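Andwood Working Group on Demonstration Gathering
Minutes of the meeting held 2019-08-03
Present: the chair, the two operators, the annotation lead, the hardware lead, the minute-taker. Apologies from Brasska, who sent a spreadsheet in their place.

1. Minutes of the previous meeting

Accepted, with one correction. The hardware lead did not "promise" a second joystick. The hardware lead "expressed warmth toward the idea of" a second joystick. The minutes have been amended and the joystick remains where it was, in the supplier's warehouse.

2. Where we are with the block pushing

The operators reported 137 usable episodes since the last meeting. The chair asked what "usable" meant this time. It was agreed, for the third meeting running, that an episode is usable if the arm starts away from the blocks, the instruction is typed before the first push, and the operator doesn't say "hang on" partway through and start doing something else.

The annotation lead pointed out that the third condition can't be checked from the log. The operators said it could be checked by asking them. The annotation lead said that was the trouble with it.

Decision: a key press for "changed my mind" will be added to the control program. Episodes carrying it will go in a separate folder and won't be thrown out. Medve, who look after training, have asked for these twice, on the grounds that a policy that never sees a recovery doesn't learn one.

3. Wording of instructions

Longest item of the meeting, as is traditional.

The operators write their own instructions at present, and it shows. One favours sentences such as "push the blue block to the left of the yellow heart". The other favours "blue over there". Both are real things people say, and the training side wants both, but "over there" has been recorded against so many destinations that the annotation lead described it as a colour of its own.

There was discussion of whether the hexagon should be called a hexagon. Some callers say "hex", some say "the nut", and one visitor from Flolora called it "the cheese" for an entire afternoon. The chair ruled that all of these may stay in the data, cheese included, provided the block is also listed under its proper name in the episode record.

The blue piece caused more trouble. It is variously a pentagon, a house and, in one set of notes, "the shed". Same ruling.

Decision: the annotation lead will write a one-page guide. The chair asked that it be one page this time.

4. Starting layouts

The operators tend to reset the board by sweeping everything into the middle and calling it random. The hardware lead has looked through the starting positions and finds the corners badly neglected, particularly the far ones, which are a long lean for anyone of ordinary reach.

Medve's note on the subject was read aloud. In summary, the model is very good at the middle of the board and behaves at the edges like a tourist at a roundabout.

Decision: a printed layout sheet will be used for every second reset, drawn from a shuffled stack. The operators asked whether they could skip a sheet they didn't care for. They could not. Tight clusters are to be kept in the stack on purpose - pulling one piece away from its neighbours is the skill we have fewest clean examples of, and the one the operators most enjoy avoiding.

5. Review of episodes

The meeting looked over material from the current batch, with an eye to whether an outsider could tell what was being asked for. 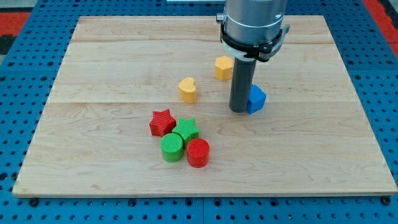
Item 5, separation task: rod at the blue block, stars and cylinders still grouped.

The annotation lead thought the obvious reading was that blue was the target and the cluster was simply in attendance. One operator thought a caller might just as easily be working toward the heart and using blue as the way in. The other operator thought we were reading a great deal into a stick.

The point was taken seriously all the same. Two labellers given the same clip without its instruction will often write different ones, and both can be fair. It was agreed that labels added afterwards should describe what was done with the blocks and leave intentions to the caller, who at least had some.

A side discussion followed on two stars differing only in colour. "Push the star" is ambiguous with both on the board, and there are episodes where that is the whole instruction. These stay in, flagged. The chair observed that people are ambiguous for a living.

6. Hardware

The hardware lead asked again that the rod height not be adjusted by feel. It should clear the wood and still meet the blocks squarely. There is a gauge for this. The gauge has its own hook. The hook was reported to be in excellent condition, having had little to do.

Spare blocks: Flolora will print another set. The chair asked that the colours match the existing ones. Flolora have replied that they will match "in spirit", and the hardware lead has been asked to find out what that means before the printing starts.

7. Length of sessions

The operators requested shorter sessions. Episodes from late in a long sitting have terser instructions and straighter, crosser pushes. The training side would like some of these. The operators would like lunch.

Decision: sessions are capped at up to 3 hours with a proper break, and the operators will swap between driving and calling at the break. The operator who writes "over there" will do the first turn of calling, under observation.

8. Other business

Brasska's spreadsheet was opened. It has 6 tabs, of which 2 are labelled "final". Deferred.

Actions
Operators: begin using layout sheets from the next session. Return the gauge to its hook after use, which presumes use.
Annotation lead: wording guide, one page. Flag the ambiguous star episodes.
Hardware lead: colour question to Flolora. Joystick, warmth to be converted into an order number.
Chair: write to Brasska and ask which final is the final one.
Minute-taker: add "the shed" to the list of accepted names.

Next meeting in November, in the same room, if the booking holds.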